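Maëlys Caron has been arranging fruit for 11 years — bowls, baskets, shop counters, once a whole window in Trimdale — and she talks about it with such pleasure that my tea went cold twice. "People buy a lovely basket and then push it to the back of a cupboard," she told me. "Put it on a shelf you walk past and you'll eat the fruit!"

She is very fond of black wire mesh shelving, the small sort that stands on a table, and likes something bright in the open part at the bottom.

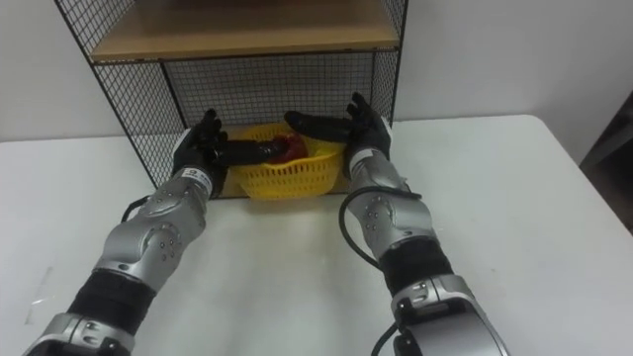
Photo: Lutix

"Yellow against black wire, you see it from the door," she said. "And against a white wall, well, you hardly need anything else in the room." She wrote 87 letters to shops about basket sizes before Tindall replied, and she has kept every one of them.

We moved on to what goes inside, and she warmed up even more. An apple should sit where the red shows, she thinks, with a bit of green tucked in close and something long and curved on the other side. She likes a basket with holes, too, so that the table shows through and it all looks lighter.
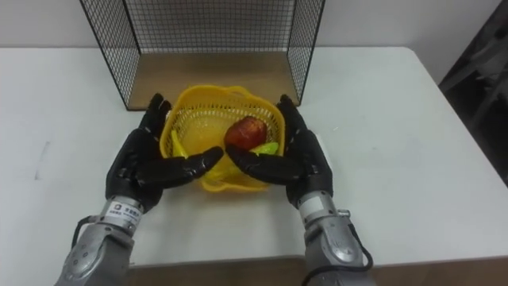
The yellow basket on the white table, red apple to the right

"I move the apple every morning," she said, getting up to find me a pear for the train.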